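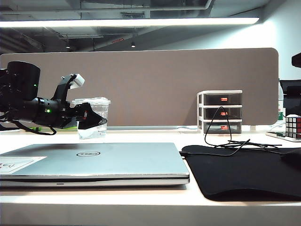 Cup Week at the Desk

Hi again! This page is the gallery for the cup set, the batch of demonstrations I've been chipping away at for Flosiletti, our little project to get a robot arm to learn desk chores from examples. Mathis Tessier asked for a page he could send to people who keep asking him what I do all day, so I'm putting it up with way more words than a gallery needs. Sorry, Mathis. You knew who you were asking.

Very quick background if you're one of those people. I move the arm through a chore by hand control, the computer saves everything the arm did along with what the camera saw, and we call that one episode. Then I do it again. And again! When there are enough of them, Macarena Bustamante trains a policy on the pile and we find out whether I taught it something useful or just taught it my bad habits (last January it was mostly the bad habits).

The Cup

The picture at the top is the one I'd pick if I only got one, and as you may have noticed, I only got one. It's the gripper up against the left side of the clear cup, the tall one with the domed lid and a bit of water down at the bottom. I love this part of an episode. Everything before it is travel, everything after it is lifting or pushing or whatever the task card says, and right here is where a person's hand would be doing a hundred tiny things without asking permission.

Clear plastic is a pain, by the way. You can see straight through the cup to the partition behind it, and that's a lovely look for iced coffee and a rotten one for a camera trying to find an edge. We did our first batch with solid mugs and got spoiled. When we switched to clear cups, the policy trained on mugs acted like the desk was bare. It would cruise over to a spot next to the cup, close on nothing, and lift that nothing very carefully. Macarena has a recording of this and plays it at people.

So, clear cups it is, until the thing gets good at them. I did 653 episodes with clear cups in this round, and 17 of those got thrown out when we reviewed them. Most of the tossed ones were my fault. I'd start the recording and then stop to think, so you'd get a long stretch of the arm hanging there doing nothing, and a learner will happily copy hanging there doing nothing. If you take one thing away from this page, make up your mind before you press record.

The Lid and the Water

I get asked about the water a lot. An empty cup this light skates away the second you nudge it, and a little water low down gives it some weight and keeps it standing. It also makes me behave! I drive the arm a lot more gently when a mistake means getting up for paper towels. We keep the level low and we vary it between sessions, so the learner doesn't decide that every cup in the world weighs exactly the same.

The domed lid was Mathis's idea and I grumbled about it for days. He was right, though. A lid changes the outline at the top and it changes what you can grab, and if all your examples are open cups you end up with a robot that only understands open cups. I now do lid and no lid in alternating blocks. Switching every single time drove me nuts, and doing all of one kind first meant the light coming in had changed by the time I got to the other kind, so the blocks were our compromise.

The Desk

Yes, there's a laptop and a mouse pad and a heap of thin black cables back there, and a little organizer with three dark drawers, and a Rubik's cube way over on the right. People who visit always want to tidy. Please don't tidy! Our first dataset was filmed on a perfectly clear desk and it fell apart the moment somebody set down a notebook. Real desks have stuff on them, so these examples have stuff on them too.

My rule is that things move between blocks and never during one. The laptop might be shut up front for one block and gone for the next. The organizer slides around along the back. I write down what's out in a log called Bruver (a spreadsheet, it's only a spreadsheet, but it has a name and I'm fond of it) so when something goes weird in training we can look up what the desk was like. It's saved us once already. We had a run of failures that made no sense until Macarena sorted them by desk layout and found they all came from one block where I'd had the cup tucked in way too close to the drawers, and I'd been sneaking the arm in at an angle it almost never used anywhere else.

The partition behind everything stays put. It's a plain taupe fabric one, and I have strong feelings about it. Boring backdrops are great while you're still sorting out the basics. The next round is supposed to happen at a different desk with a busier background, and I'm dreading it a little and looking forward to it a lot.

The Arm

The arm is the black one with the green lights on it. In our notes it's called Hurano. I talk to it. Most of what I say is "easy, easy, easy" as the fingers come in, and since the rig doesn't save sound there is no proof of this.

What took me longest to learn was approach speed. My natural style is fast, then a big stop, then a tiny creep at the end, and the policy copied the stop perfectly and forgot about the creep. These days I try to come in on one long slow curve and keep it slow through the touch. It feels silly to do it like that, as if you're petting a nervous cat, but the trained version comes out so much smoother that I've quit arguing. I also leave in a few episodes where I come in slightly off and then fix it. Those little recoveries turned out to be worth gold. If every example is clean, the learner has no idea what to do when it's off by a finger's width, and it's always off by a finger's width.

Cable check before each block, too. The cable that hangs down in a loop under the joints needs enough slack for the farthest reach, and I run the arm out and back once before recording to make sure nothing tugs.

Where We Are Now

As of 2022-07-05 the whole set, mugs and clear cups together, is 954 episodes after the tossed ones came out. I do them in sittings with breaks, and I stop when I catch myself getting sloppy, which you can spot in the data before you can feel it in your hands. Seven blocks in a day is my ceiling. I tried going past that once and the last stretch was junk.

Macarena's training the next version now under the name Bondarchuk (she picks the names, don't ask me) and I'm not allowed to peek at the curves until it's done. Meanwhile I'm making task cards for the next chore, and I'd really like it to be opening one of those little drawers. Mathis wants more cups. We'll see who gets to the whiteboard first.

If you've collected demos with clear objects yourself, write to me! I'd especially love to hear how you handle lighting from overhead, with that long bright fixture up there and all the shiny plastic down here. I've tried a few things and I'm not in love with any of them. More pictures when the drawers get their turn.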